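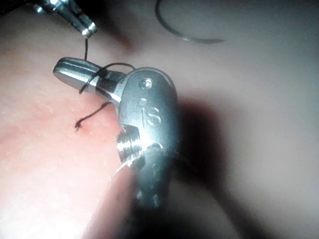 Autonomous Suturing Sub-tasks on a Two-arm Surgical Platform
Progress report to the funder, second reporting period
Prepared by Thảo Lò, with the data section by Khurram Mirani

1. Scope of this report

The report covers work packages 2 and 3 of the Wonitz project. Work package 1 (calibration of the two arms and the wrist camera) was closed in the previous period and is mentioned only where it affects later results. Work package 4 has not started.

The aim of the project has not changed. We want to know how far a policy learned from recorded demonstrations can carry out the separate steps of placing and tying a surgical stitch on a bench phantom, and which of those steps still need a person at the console. No work on tissue is planned within the grant.

2. Summary of status

Work package 2, data collection: complete. 2,386 demonstrations recorded and accepted.
Work package 3, policy training and bench evaluation: in progress. Needle pick-up and thread wrapping evaluated. Tail grasp evaluated in part. Knot tightening not yet evaluated.
Spending: within budget, with one transfer between headings requested (section 8).
Risks: one new risk added, concerning thread wear.

3. Background to the method

The stitch is divided into sub-tasks, each with its own start and end condition. The division follows the one in the proposal, except that "wrap and grasp" is now two sub-tasks. In the first, one instrument holds the thread and the other turns so that a loop lies over the neck of its jaw. In the second, the looped instrument reaches for the short tail at the entry point and closes on it. The two were trained together at first. Failures in the grasp were then being charged to the wrap, and the training signal was hard to interpret. After the split, each policy sees a shorter sequence and the failures can be sorted by cause.

The policy takes the wrist camera stream and the joint positions of both arms. It gives a short run of future motions, expressed relative to the current position of each instrument tip. Relative motions were chosen because the cable-driven joints report positions with an offset that changes with load. A policy trained on absolute positions learned this offset as though it were part of the task and then failed after the instruments were changed. The comparison was given in the last report and has not been repeated.

Thread state is not estimated explicitly. An earlier plan to trace the thread as a curve in three dimensions was dropped. The tracer, built on the Orkex library developed in our group, lost the thread wherever it crossed the instrument or its own shadow, and these are the places where the information is most needed. The library is still used offline for labelling.

4. Work package 2: data collection

4.1 Recording

All demonstrations were recorded by trained operators at the console. Each covers one sub-task. The operator sets the starting condition, starts the recording with a foot pedal and ends it when the end condition is met or the attempt is abandoned. Abandoned attempts are kept in a separate store and are not included in the total.

Operators were asked to include recoveries. If a loop slipped off the jaw, they were to form it again within the same recording. Recoveries were rare in the first sessions, as experienced operators avoid the conditions that lead to them. From the midpoint onward we added 400 demonstrations that begin from a deliberately poor state: a loop set too loosely, a tail lying flat against the surface, or a needle lying close to the instrument that has to turn. These are included in the total.

4.2 Review

Every recording was replayed by a second person before acceptance. The main grounds for rejection were an end condition marked too early, a dropped section of joint data, and loss of focus at the wrist camera for longer than the permitted time. The focus problem was traced to a loose lens ring and corrected. Recordings from the affected sessions were checked a second time.

4.3 Storage

Accepted recordings are held on the Sial store with a copy at a second site. The file layout is described in the data management plan. Two fields have been added to it, for the instrument serial number and the number of uses since the instrument was last changed. Both were needed for the analysis in section 5.4.

5. Work package 3: training and evaluation

5.1 Evaluation procedure

Each sub-task is tested on the bench from starting conditions drawn in advance and fixed for all policies under comparison. The evaluator sets the starting condition from a printed card and does not know which policy is loaded. A trial succeeds if the end condition is met within the time limit with no human input. Contact with the phantom above the force limit ends the trial as a failure, even if the step would otherwise have been completed.

5.2 Needle pick-up

The policy for needle pick-up meets the target set in the proposal. The remaining failures are concentrated in conditions where the needle lies with its point towards the approaching instrument. The policy then tends to grasp too near the point. A simple check on grasp position, followed by release and a second attempt, removes most of these failures but adds to the time taken. We propose to keep the check.

5.3 Thread wrapping

Wrapping was tested in 33 trials for each of two policies: one trained without the poor-start demonstrations and one trained with them. The second policy was better in every group of starting conditions. The gain was largest where the loop began loose. The first policy has no means of noticing that the loop has slipped and continues to the grasp position with a bare jaw. The second stops, returns to the thread and repeats the turn. The full results are in the annex supplied with this report.

A side effect should be noted. The second policy sometimes repeats a turn that did not need repeating, which leaves a double loop. A double loop is acceptable for the first throw of a surgeon's knot but not for the later throws. The policy is not told which throw it is making, and an input for this will be added before the next round.

5.4 Tail grasp

Testing of the tail grasp is incomplete, and no success rate is reported. Two points have come out of the trials done so far.

The first is the length of the tail. A short tail leaves little room for error in depth, and depth is what a single wrist camera measures least well. The policy appears to use the shadow of the instrument as a depth cue. When the lamp was moved, the instrument stopped short of the tail or pressed into the surface. Varying the lamp position during training reduced the effect without removing it. A test with a second, fixed light is under way.

The second is thread wear. A thread that has been used many times becomes kinked and its cut end starts to fray. The jaw may then close on a few strands only, and the tail slips when tension is applied. Human operators see this and move further along the thread. The policy does not. From the use counts now stored with each recording, we found that worn threads were under-represented in the training set, as operators tended to replace them early. The change interval is now fixed and applies to both recording and testing.

5.5 Knot tightening

Training has begun on existing demonstrations. Bench tests are held back until the tension limit has been agreed with the clinical adviser. A limit taken from the thread supplier's data sheet would be too high for the phantom, which tears at the entry point well before the thread breaks.

6. Changes to the plan

The comparison with a planner-based method, due in this period, has been moved to the next. The planner needs an explicit thread model, and the work to provide one was set aside as described in section 3. We now propose to supply the planner with hand-labelled thread positions at the start of each trial. This favours the planner and will be stated in any publication.

The evaluation phantom has been changed to the Nomitz moulding, which our workshop can produce to a steady thickness. Results from before and after the change are not pooled. Needle pick-up was repeated on the new phantom, and the figures in the annex are from the repeat.

7. Risks

Instrument life. The cable-driven instruments drift as they wear, and 7 have been withdrawn in this period. Stock is enough for the remaining trials if the rate does not rise. Likelihood medium, effect high.

Thread wear. New in this period, see section 5.4. Controlled by the fixed change interval. Likelihood low, effect medium.

Lighting. The policies depend on lamp position more than we expected. Lamp mounts have been pinned, and the position is checked before each session. Likelihood medium, effect medium.

Staffing. Thảo Lò remains full time on the project. Khurram Mirani moves to half time once the data annex has been delivered. No gap is expected.

8. Budget note

We request permission to move the unspent part of the travel heading to consumables. The money would cover replacement instruments and suture packs for the tightening trials. The overall total does not change. A signed request form has been sent separately.

9. Work for the next period

Complete the tail grasp trials under both lighting arrangements.
Add the throw number as an input and repeat the wrapping trials from the same cards.
Agree the tension limit and begin bench tests of tightening.
Run the planner comparison on wrapping and tail grasp.
Chain wrapping, grasp and tightening into a single unattended throw, with an operator at the console able to stop the arms at any point.

The last item depends on the third. If the tension limit is not agreed by April, the chained trial will be run up to the end of the tail grasp only, and tightening will be done by the operator.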